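Racking notes, second week of July

The Wadberg barrels came off their lees yesterday, starting at 6 a.m. while the shed was still cool. I racked by gravity into the small tank and then back into the same barrels after a rinse. Free sulphur before the move was lower than I wanted in two of them, so both had a small addition on the way back. Total volume after losses is 1,910 litres, most of it the old-vine parcel at Clidthorpe.

Malolactic is finished in everything except barrel four. The paper chromatography still shows a faint malic spot there. Eirini Kouris ran a second strip on her own solvent and got the same answer, so I am leaving it unsulphured and topped to the bung. It sits against the south wall, where the shed is warmest, and I expect it to finish without help. If it has not moved by the end of the month I will stir it.

The whole-bunch lot is the one I keep going back to. We used 70 per cent whole bunches, the stems were riper than the year before, and the pH came up accordingly. I would use fewer next time. The tannin is fine but the middle of the wine is a little flat, and the potassium from the stems has cost us acidity that I don't want to put back from a bag.
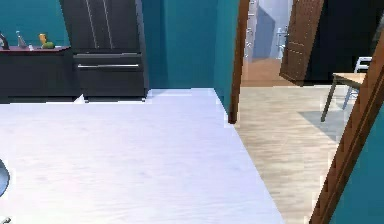 Kitchen render: Fongchan Sombatkul

Rattana Wannasri and I tasted the blend trials over two sittings, blind, from the same glasses. Trial B was ahead both times. It has slightly more of the destemmed fruit and none of the press wine. Trial C had better colour on the first evening, but after 48 hours open it had gone dull and smelt of bruised apple. The press wine will stay separate and probably go into Mellow, the litre bottle, where it did good work last year.

Corks are still undecided. The 34 sample bottles under the cheaper closure are too uneven for my liking, with two clearly ahead of the rest in browning. I have asked for a quote on the next grade up.

Next job is the white, which needs a cold settle and a protein test before I order any bentonite.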